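Shared notes for the Gadau bin layouts. Last tidied in April by Lleucu Humphreys; ask her or Gwilym Maddocks before renaming anything.

# Gadau: coloured bars in grey bins

A small collection of records of how painted bars come to lie in open-topped metal bins. Each record is one layout, with a picture and a line in the log. There are 1688 records in the set.

## What's in the folders

- `layouts/` – the pictures, in sub-folders of 100
- `log.csv` – one row per layout
- `bins.md` – notes on the wear in each bin
- `old/` – early records, kept but not checked

## Columns in log.csv

| Column | Meaning |
|---|---|
| `layout` | running number |
| `bin` | front or rear |
| `red`, `green` | bars of each colour in the bin |
| `wall` | bars touching a side wall |
| `remark` | free text, often blank |

Red-orange bars are always logged as `red`, even where the paint looks more orange. Dark green is `green`. Chipped edges don't change the colour entry.

## Wear in the bins

The bins are used as they come. The floors are scuffed, and paint has gone from parts of the walls. Please don't repaint them or cover the bare patches – later layouts would no longer match the earlier ones. The round hole in the floor of the front bin is a handy way to tell which way round it is.

A bar that leans on another is logged in `remark` as "leaning". Idris Mostyn used "propped" for the same thing up to layout 20 and those rows have been left alone.

## Known problems

- Two sub-folders in `old/` have the same name apart from a capital letter.
- Bright streaks where the wall meets the floor can look like a thin strip of something lying there. Don't log them.
- `wall` is blank for around 100 rows. Aiman Subramaniam has the list.

## Changes

- 2: `wall` column added, `bins.md` split from this file
- 1: first shared copy

## Sample layout

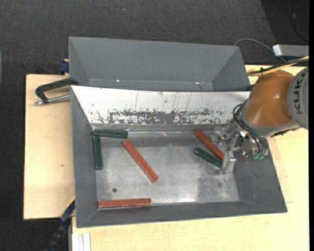 Front bin, three red and three green. Two of the greens make a right angle in the upper left corner.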